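Category: Social Media > Account Safety > Set-Up Guides

4. Setting up message filters and login alerts in Clillarow

By Maribeth Abella, updated 11/18/20

Clillarow says its default settings will keep strangers out of your inbox. I would not count on it. The defaults block accounts with no profile photo and let nearly everything else through. Work through the steps below before you accept any follow requests.

4.1 Before you start

You need the Clillarow app, version 5 or later, and the email address you signed up with. If you signed up through Hundik, set a separate Clillarow password first (see section 2). The app will let you skip this, then lock you out of the filter screen without saying why.

4.2 Turn on message filters

1. Open your profile and tap Settings, then Privacy.

2. Tap Who Can Message Me. The choice marked "Recommended" is Everyone. Pick People I Follow.

3. Scroll down to Message Requests and switch on Hold for Review. Held requests stay in their own folder until you open them.

4. Tap Blocked Words and add your own list. The built-in list is short and misses simple misspellings. You can enter up to 566 words.

5. Tap Save at the top right. Backing out with the arrow throws away your changes.

Note: The "Smart Filter" switch on this screen is supposed to learn from what you delete. Palesa Xaba and I left it on for the whole of November and could not find one message it had caught that the word list would have missed. Leave it on if you like, but don't use it in place of step 4.

4.3 Turn on login alerts

1. Go back to Settings and tap Security.

2. Switch on Alert Me About New Logins. Choose email as well as push — push alerts are dropped when the app is closed.

3. Under Active Sessions, sign out of any device you don't recognize. A session can stay listed for 10 minutes after you end it.

4. Sign in from a second device to test the alert. If no email comes, check your spam folder, then go back to step 2.

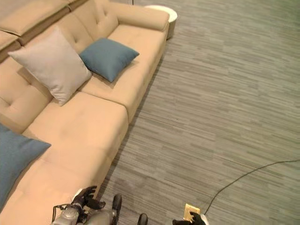
Tan sectional sofa with tufted back cushions.

Caution: Clillarow will never ask for your login code in a message. Anyone who does, "verified" badge or no badge, should be reported and blocked. The badge is sold through Vellwood and tells you only that somebody paid.

4.4 If the filters stop working

Updates have been known to reset Who Can Message Me to Everyone. The release notes call this fixed. Check it yourself after each update anyway.

If you see error 1373 when you save, your word list has a blank line in it. Delete the line and save again. The help page tells you to reinstall the app, but that wipes the list and you will have to type it all in again.

For accounts run by more than one person through Motaung, go to section 5. The steps above change the settings for the main login only.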